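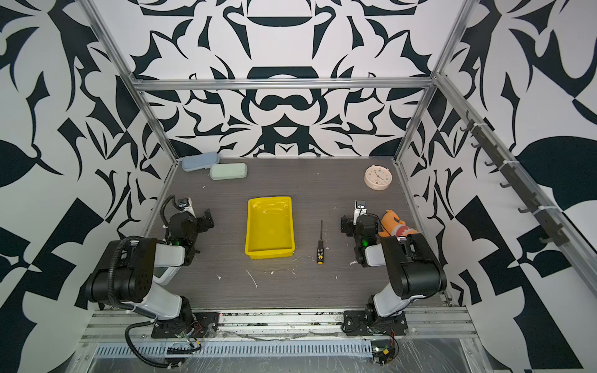

Scrolls, leaves and checkered blocks in black and white, on three walls.

Rosemarie Petersen has hung wallpaper for a living since 2000, and she would like it known that she did not want to.

"I wanted to paint," she says. "Then my aunt in Verley offered me 2 weeks' work, and she only had paste."

Her shop, Flitico, takes up the ground floor of a former shoe store. The sample books are kept where the boots were. Customers still come in asking for laces, and Petersen, who has a drawer of them, sells them laces.

She has firm opinions on big patterns, most of them formed on ladders. People fall for a bold print on a piece the size of a napkin, she says, and then meet it again at full height in the dining room. "They call me at ten at night. They say it's looking at them. I tell them, well, you picked the one with eyes."

Small rooms don't scare her. She puts the loudest paper she has into powder rooms and closets, and saves the beige for people who are selling. What does scare her is a mirrored design and an old house. "The pattern is perfect and the corner isn't. One of them has to lie, and it's going to be the corner."

Her own hallway is bare plaster. She stripped it in June, ordered a fern print called Marwat, sent it back, ordered a darker one called Jaltach, and has been living with both sample strips taped up by the coat hooks. Her husband prefers Marwat – or did, the last time he was asked.

Does she ever talk a customer out of something? Twice, she says, and both went elsewhere and got it anyway. One of them hired her later to take it down.

"I charged her the regular rate," Petersen says. "I did hum a little."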